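Search this site Enter keyword Go

Storage and Care of Small Things
Handout for session 3: Sorting jewelry at home

Hi again everybody! These are my notes from the evening, typed up and tidied a bit (I talk faster than I write, so a few bits got moved around). If you missed the first two sessions, on buttons and on watches, the handouts are in the Fladero folder at the front desk. Take one, leave one for the next person.

1. Before you start

Do it on a bed. I've tried the kitchen table, I've tried the floor, I've tried a tray on my lap in front of the TV, and I keep going back to the bed. Beads don't roll off, clasps don't get scratched, and a plain cover in one dull color shows you every tiny jump ring you drop. Push the duvet up to the far end so you have a flat stretch to work on. Skip anything with a loose, loopy knit if you own a lot of hooks and prongs, they catch like mad. A fine knit is fine.

You'll need:

a shallow lid or tray, light inside if you can manage it
a soft dry cloth
a few twist ties or bits of ribbon
16 small zip bags (I buy the Florkex ones, but any will do)
a pencil and some scrap paper

Set aside 55 minutes. I used to say half an hour and people got cross with me.

2. Laying out

Tip out one pouch or one drawer section, never the whole box. Then spread the pieces in a single row so that each one can be picked up without dragging its neighbor along. Put the lid behind the row, open side up, where you can reach it over the jewelry. Things leave the row and go into the lid only when you've decided about them!

My row for this session was a nice mixed bunch: big reddish-brown wooden beads, a red and gold pendant piece, white pearl beads with bits of gold, a thin leather cord bracelet, a pink-and-white braided cord and a little green and gold charm. You can tell the cords are already trying to climb on top of each other. Cords always do. Give them more room than you think they need.

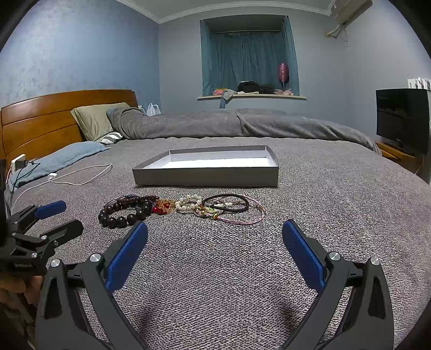
3. Sorting by what it's made of

Most people sort by color or by where they wear the thing (wrist, neck, ears). Lovely for a shop window, no good for storage. I go by material:

Wood – keep it dry, keep it away from the radiator, wipe with the cloth and nothing else. No soaking, please.
Pearls, real or not – last on, first off, and never in with anything that has a sharp setting. Lay them flat. Hanging stretches the thread.
Leather and braided cord – loose loops, no tight coils, and don't seal leather in a plastic bag for months. A paper envelope is better.
Metal with stones – one piece per bag. Check the settings with a fingernail before you put it away, and if a stone clicks, it goes in the repair pile.
Charms – all together in one small bag, with a note saying what each one came off.

4. Labels

Short ones. "Pearls, long" is plenty. I got fancy once with the Nistor label sheets and had to peel 18 of them off again when I changed my mind about the drawers. Pencil on scrap paper, tucked inside the bag, works for me.

5. For next time

Bring one tangled chain (everybody has one) and a couple of sewing pins. We'll be in the back room at Giklow, same time, 7 p.m., and I'll bring the good lamp. If you have a repair pile, bring that along too and we'll go through it at the end.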